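Home | Projects | Gallery | News | Contact

Guststead Workroom: Cleaning and Setup

By Aušra Navickas
Mar 12, 2019

The workroom at Guststead opened to members in September. It is one long room with a red brick wall on one side and painted white walls elsewhere. The building was a Rolton parts store before we took the lease, and the metal ceiling and steel beams were left as they were. We painted them white along with the walls.

Most of the work since then has been on the desks. Gorazd Dimitriou put the white ones along the brick, where they are out of the way of the door. Anyone using a desk should wipe it down before leaving. Spray the cloth and not the desk, and keep the spray away from laptops and keyboards.
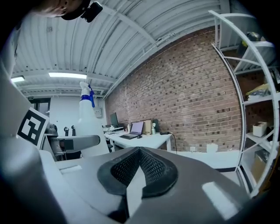

The spray bottles are refilled from a 40-liter drum in the supply closet. Fill them to the shoulder and put the head back on tightly. If a trigger sticks, rinse it under warm water. Spare heads are on the shelf over the drum, next to the cloths. Used cloths go in the bin by the closet and are washed every 2 weeks.

Mirsad Halilović looks after the brick. It was sealed before we moved in and only needs a soft brush. Please do not use tape on it, as the tape pulls the sealer off the mortar. Cables should be kept off the floor where people walk. Ask Mirsad for clips.

The full cost of paint, lights and desks came to $3,000. More pictures will be added when we have them.

Contact: Sorin Dervishi, workroom desk | © 2019 Guststead Workroom | Back to top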